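Manta Muno de Fiselby, talla grande. Dos meses de uso

Comprada en rebajas, 493 coronas con el envío. Tardó 6 días. Caja enorme para lo que es, por cierto.

Lo bueno: abriga muchísimo. Pesa poco, se dobla mal pero se dobla. En el sofá caben dos personas si nadie se pone tonto con los pies. El pelo es suave de verdad, tipo peluche, nada de ese tacto a plástico de la Merkach que tenía antes (esa la devolví).

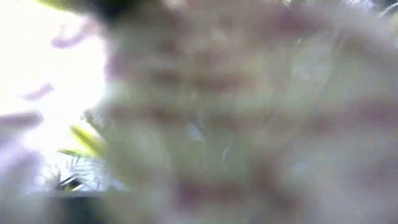
Marta K. no está de acuerdo con lo de que abriga: la suya, misma talla, se le queda corta en cuanto baja la calefacción, y acabó poniendo otra debajo. Pues no se, en mi casa sobra. Será el piso.

Lo malo: suelta pelusa. Las 2 primeras lavadas, un horror, el filtro lleno. Luego menos. Y la etiqueta rasca, la corté el primer dia. Secadora no, aviso.

¿La volvería a comprar? Sí, pero en septiembre, que suele bajar.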